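Dilurov ハンドグリッパ作業台 よくある質問(セットアップと手入れ編)

最終更新:4月
書いている人:Kidus Mamo

質問が同じところに集まってきたので、1ページにまとめ直しました。手持ちグリッパのDilurovと、記録ソフトのKallanceを使う作業台の話です。アーム側の保守は別ページにあります。

朝いちばんに何をすればいいですか?

まず電源の前に、ケーブルを見てください。私は毎朝、根元から机の端まで指でなぞっています(地味ですが、これで見つかる不具合がいちばん多いんです)。被覆にしわが寄っていたら、その日は予備のRustadケーブルに替えます。そのあと電源を入れて、グリッパのランプが緑になるまで待ち、Kallanceを起動。順番を逆にすると認識に失敗することがあって、そのときはソフトだけ立ち上げ直せば大丈夫です。

ランプが緑になりません。

コネクタの差し込みが浅い、がほとんどです。いったん抜いて、カチッというまで差してください。それでもだめなら、ファームウェアの番号を確認します。いま標準にしているのは2304。これより古いものが入っている個体は、私に声をかけてもらえればその場で書き換えます。自分でやってみたい人も歓迎ですけど、書き換え中に線を抜くのだけは勘弁してください!

指の原点はどう合わせますか?

全開にして3秒、全閉にして3秒、Kallanceの画面で「原点登録」を押すだけです。何も挟まずにやること。前に布の切れ端を噛んだまま登録してしまい、半日分の開度データが全部ずれたことがあります。あれはつらかった……。登録したら、いちど全閉にしてゼロに戻るかどうかを見てください。

指先のネジはどのくらいの強さで締めますか?

付属の短いレンチを指2本でつまんで回して、止まったところでおしまい。樹脂の部品に真ちゅう色のインサートが入っているタイプなので、ぐいっと締めるとインサートごと回ってしまいます。一度回りはじめたら、もうその部品は交換です。ネジは全部で9本、対角の順に少しずつ締めていきます。

カゴに物を入れる作業の前に、何を確認しますか?

開き幅と、箱をつかむ向きです。私はいつもラップの箱で試しています。長いし、表面がつるつるしていて、指の当たり方が悪いとすぐわかるので。手順はこんな感じです。

グリッパを全開にして箱をまたがせ、左右のすきまを見る。
ゆっくり閉じて、箱がへこむ手前で止める。
手首を返して箱を立てる。ここで回ってしまうなら指が平行になっていません。
カゴの上まで運んで、斜めに寝かせるように下ろし、指を開く。

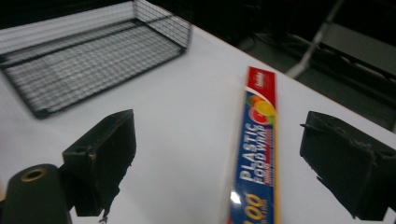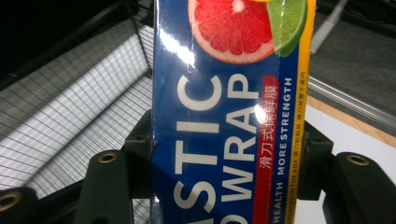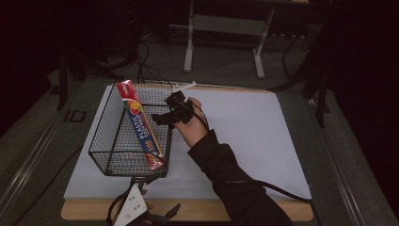

3枚ともラップの箱と手持ちグリッパ。3枚目は箱がカゴの中に入っているところ。

箱がつるっと滑ってしまいます。

指の内側を拭いてください。無水エタノールを少しつけた布で、奥から先に向かって。拭いても滑るなら面がすり減っています。あと、握る位置も見直してみてください。長い箱の端のほうをつかむと、どんなに強く握っても頭が下がります。真ん中あたりをつかむとずいぶん楽になりますよ。

指はどのくらいで交換しますか?

開閉2000回を目安にしています。回数はKallanceが勝手に数えてくれるので、画面の右下を見るだけ。ただ、硬い物ばかり扱った週はもっと早くへたることもあります。角が丸くなってきたな、と思ったら回数に関係なく替えてOKです。左右は必ずセットで。片方だけ新しくすると閉じる位置が偏って、原点を何度とっても落ち着きません。

網カゴに指先がひっかかるのですが。

よくあります! 網の目に角が入ってしまうんですね。まっすぐ下ろさずに、カゴのふちより高いところでいったん止まって、そこから箱だけをそっと沈めるつもりで。もしひっかかったら、引っぱらないで、少し開いてから持ち上げてください。ぐっと引くと指の付け根が曲がります(はい、曲げたのは私です)。

カゴの位置は毎回きっちり同じにするべき?

いいえ、うちの作業台では少しずつ変えています。シートの上に収まっていれば向きも自由です。ただし、手首を返したときにひじが机の外に出てしまう置き方は疲れるので、自分の腕で一度なぞってみてから始めてください。

シートは汚れたらどうしますか?

貼り替えです。こすると跡が光ってしまうので、私は拭くのをやめました。貼るときは机の縁に沿わせて、しわを外側へ逃がしながら。予備は棚の下段に丸めてあります。丸まりぐせがついているので、使う前の晩に逆向きに巻いておくと楽です。

照明は変えてもいいですか?

セッションの途中では変えないでください。始める前なら調整してかまいません。ラップの箱のような光る包装だと、明かりの角度で文字が白く飛ぶことがあります。気になる人はGuvariのスタンドで灯りの高さをちょっと動かしてみてください。動かしたら、高さをノートに書いておくこと。

ケーブルが手に絡んで邪魔です。

手の甲から袖に沿わせて、腕の外側を通すのが私のおすすめです。袖口で一か所だけ面ファスナーで留めると、ひねっても暴れません。きつく留めすぎると今度はコネクタに力がかかるので、手首をぐるっと回して突っ張らないくらいの余裕を残します。机の下に垂れた分は、椅子のキャスターで踏まないように後ろへ流しておいてください。

記録が途中で止まりました。やり直しですか?

止まる前までの分は残っています。Kallanceで「続きから」を選べば同じ番号の下に入ります。ただ、保存先の空きが100GBを切っていたら、続ける前に古いデータを移してください。空きが少ないと書き込みが遅れて、また同じところで止まります。

終わったあとの片づけは?

グリッパは半開きで台に戻します。全閉のまま置くとバネがへたるので。ケーブルは大きめの輪にして、きつく巻かない。ネジが一本でもゆるんでいたら、締める前にノートに場所を書いてください。同じ場所が続くようなら部品ごと替えます。

ここに載っていない症状が出たら?

ノートに書いて、私の机に置いておいてください。画面の写真があるととても助かります。昼休みは席にいないことが多いので、急ぎのときは午後1時すぎにどうぞ。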